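Chapter 4
Laying and Clearing the Table

What this chapter covers: sorting cutlery by use, choosing a cloth, serving tools, where each piece goes. Clearing away comes last, p. 80.

Before you start you need a clean table and clean hands. Cloth on first, always. Smooth from the middle out to the edges. A round-cornered table shows every crease at the bend so go over those twice. Patterned cloths hide small stains, plain ones dont. Check both anyway.

Then the cutlery. Tip nothing out of the drawer in a heap. Lay the pieces down singly, with space between, and sort into eating tools and serving tools. Spoon, fork, chopsticks: eating. Ladle: serving, goes by the soup, never at a place. Chopsticks get matched in pairs by length and colour. Odd one left over? Put it aside and look for its partner before the guests sit down.
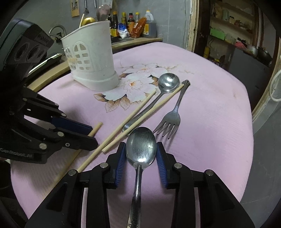 4.1 Picking up and putting down

Hold a spoon by the handle when you set it at a place. Fingers off the bowl. Same for forks, keep away from the tines. Shiny metal shows every print, and a wipe with a dry cloth takes a moment.

Ladles are heavier at one end. Rest them on a dish, bowl up, or they drip on teh cloth.

Key words: place setting, tines, bowl (of a spoon), serving tool, pair.

Try it at home. Set one place for soup and one for noodles, using the Plellano layout sheet at the back of the book. Write down what changed between the two and what stayed put. Keep your notes, you will want them for 4.2 when we come on to folding napkins.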